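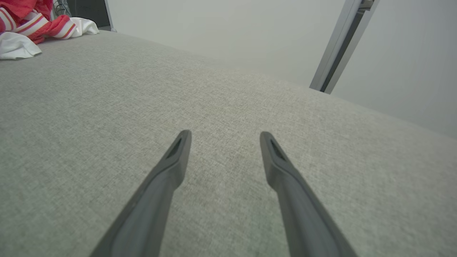

Hutchins Large Ottoman, heathered gray
Four stars out of five

I bought the Hutchins because I wanted somewhere to put my feet, and the Kavov I'd been eyeing was 600 dollars, a lot to spend on feet. This one came to 393 delivered. For that you get a broad slab of upholstery in a light gray that goes with everything, mostly by declining to have an opinion.

The fabric is the best part. It's a tight weave with lighter and darker threads mixed together, so lint and toast crumbs blend in nicely until you sit on them. After 6 months the top is still smooth and taut. I had an Ikgate pouf before this and by the second winter it looked like a dropped pie.

Comfort is a matter of what you expect. Firm, says the product page. Very firm, say my heels. I napped on it once in April and woke up at 3 p.m. feeling ironed. Guests perch on it fine for an evening, although they do start mentioning the drive home a little early.

Assembly is four screw-in legs and took me about 40 minutes, most of it spent looking for the legs, which are zipped into a pocket on the underside. The instructions cover this on the last page.

One star off for the cover, which doesn't come off. Spot clean only. Red wine people should look elsewhere, or switch to white.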